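Small towns should stop closing their produce markets in winter. Ornberg shut its market hall for the season again, and the council says the 39 stalls don't pay for the heating.

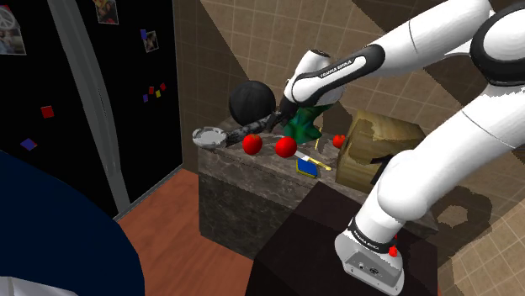 I don't buy it. Kariuki has kept its hall open all year for 12 years, with fewer stalls and a higher heating bill. People come when they know the doors will be open — that habit is hard to rebuild every May. 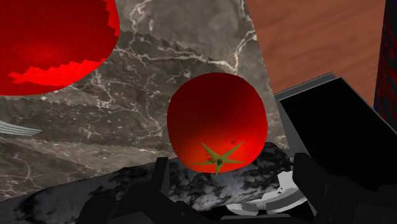 A market also teaches people what food is worth. Urszula Szulc has sold vegetables in Ornberg since she was 19 and she'll talk you out of a bad buy. A red tomato with the green star still on it tells a shopper very little about taste, and she says so. No supermarket shelf will do that for you.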